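Tollero to Add Evening Hours and Shared Tables at Van Damme Street Location

2023-01-11

FOR IMMEDIATE RELEASE

Tollero, the neighborhood cafe and lunch counter on Van Damme Street, will stay open until 10 p.m. starting next month and will set aside its back dining room for community use four evenings a week. The change follows a trial that started in September and was well attended from the first week.

Under the new schedule, the front counter will keep its current breakfast and lunch service. After 5 p.m. the kitchen will switch to a short supper menu of soups, flatbreads, rice plates and two desserts. No supper plate will cost more than $10 for the first season. Coffee, tea and house sodas will be served until closing.

The back room seats 40 people. Groups may reserve it at no charge, provided that they leave it as they found it and that the meeting is open to anyone who wants to come. Private parties can still book the room at the regular rate on evenings when it is not held for community groups.

"People kept asking us if they could stay after lunch to finish what they were working on," said Nizar Sabbagh, owner of Tollero. "We were locking the door on them at three. There are not many places on this end of the street where you can sit down in the evening without buying a full dinner, so we tried it, and the room was used almost every night."

During the trial, the room hosted a knitting group, a tenants' meeting, a beginner Spanish class and a chess night that has since outgrown its original corner. The chess players will now have the whole room one evening a week. A sign-up sheet for the other evenings is kept at the register, and requests can also be made by phone during lunch hours.

The longer day required some work on the building. Gemine, a local contractor, replaced the lighting in the back room, widened the doorway from the counter and added a second restroom that can be reached without steps. The old booths along the wall were taken out and replaced with tables that can be pushed together. The work was finished in December, and the cafe closed for only two days while the floor was done.

Tollero will also take on new staff. Five part-time positions are open for the evening shift, three in the kitchen and two at the counter. Applicants do not need restaurant experience. Training is paid, and evening staff receive a meal during each shift. Applications are available at the counter.

A small grant from the Clillent Fund, which supports storefront businesses in the district, paid for the chairs and part of the doorway work. The remaining cost was covered by the cafe and by the sale of 200 prepaid supper cards, which were offered to regular customers last fall. Those cards will be honored from the first evening of the new schedule and do not expire. Customers who have lost a card can give their name at the register, where a list of buyers is kept.

Parking on Van Damme Street is free after 6 p.m. The lot behind the building is shared with the hardware store and remains closed to cafe customers until the store shuts for the day. Bicycles can be left at the rack beside the side entrance.

The first supper service will include a free cup of lentil soup for the first 70 guests. No reservation is needed for supper, and takeout orders will be accepted until half an hour before closing.

About Tollero

Tollero is an independent cafe serving breakfast, lunch and, beginning next month, supper. It is owned and run by Nizar Sabbagh and his family, who also bake the bread and pastries sold at the counter.

Media contact: Nizar Sabbagh, at the cafe, weekdays after 2 p.m.

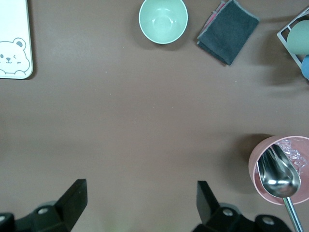

Reporters who would like to visit the back room before the first supper service may arrange a time with the media contact. Interviews with the kitchen staff can be set up for the same visit.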